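Grutanden Timing Kit - Set-up Guide for Clubs and Camps

Section 4: Setting up the sprint lane

By Trinidad Ignacio
24 February 2024
Print this page | E-mail this page

This section explains how to place the timing gates for sprint tests with young players. Please read section 3 first if you did not yet charge the gates and pair them with the Mellance app. The work needs two adults. With one adult it is possible, but the alignment in step 6 becomes slow.

4.1 Choosing the ground

1. Choose a flat part of the field, away from the goals and from any sprinkler heads. Walk the full lane one time before you carry out the equipment.

2. Leave free space behind the finish gate. Children do not brake as early as adults, and many of them look back at the clock. We ask for at least the same distance as the sprint itself.

3. Do not place the lane so that players run directly into a low sun. Late in the day the sun can also disturb the sensor, see 4.4.

CAUTION: Never put the finish gate close to a fence, a wall or a parked vehicle. If the free space is too short, make the sprint shorter.

4.2 Placing the gates

4. Lay the measuring tape on the grass and pull it tight. The tape in the kit is 50 yards long. Mark the start, the split and the finish with flat cones. Raised cones can block the beam.

5. Open the tripod legs fully until you hear the click. Set one sender and one reflector at each mark, facing each other. The sender has the Pronedis label on the front and the charging port on the back.

6. Turn on the sender. A red light means that it does not see the reflector. Turn the reflector slowly, left and right, until the light changes to green. Then tighten the neck screw with the fingers only. A tool will damage the thread.

7. Set the height of the beam. For most youth groups the hip of the player is the right height, so that the swinging arm does not stop the clock too early. Use the same height for the whole group, and write it on the result sheet.

Note: If you test mixed ages on the same day, run all the younger players first and change the height only one time. When you change it, repeat step 6 for every gate. 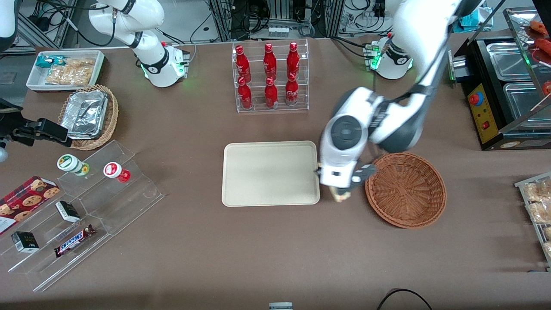

8. Push one ground peg through the foot of each tripod. On artificial turf pegs are not allowed in most places - use the sandbags instead, one for each tripod.

4.3 Test run

9. In the app, choose New Session and then Sprint. Enter 312 as the session code if you only want to practice. Results with this code are not saved.

10. Ask one adult to walk through all gates. The app must show three times, one after the other. If the second time is missing, the split gate is not paired.

11. Ask the same adult to run through at half speed, two times. The two results will not be equal, but both must appear on the screen before the runner is back at the start.

12. Choose the start mode. "Free start" begins the clock when the player breaks the first beam. "Signal start" begins it with the sound. For players who are new to testing we recommend the free start, as they are often nervous and wait for the sound too hard.

CAUTION: Keep the waiting group behind the start cones and to one side. A player who crosses the lane during a run will stop the clock, and a collision at full speed is dangerous.

4.4 If something does not work

Code 74: The sender lost the reflector. Clean both lenses with a dry cloth and repeat step 6. In strong sun, change sides so that the sender has the sun behind it.

Code 127: The battery of one gate is low. The app shows the number of the gate. You can finish the run, but change the battery before the next player.

The time is much too short: Usually a hand or a ball went through the beam before the player. Delete the run with a long press and repeat it after a rest.

No sound at the start: Check the volume of the telephone and not only the volume in the app.

4.5 After the session

Turn off the senders before you fold the tripods. Shake the grass from the feet and let the bag stay open overnight if the field was wet. Send the results from the app the same evening - the practice telephone at Harries Field was once reset with a full July camp still on it, and those times we could not get back.

Questions about this section go to Kristine Sebastian at the equipment desk. Section 5 describes the agility course.

Shares: 12 | Comments: 3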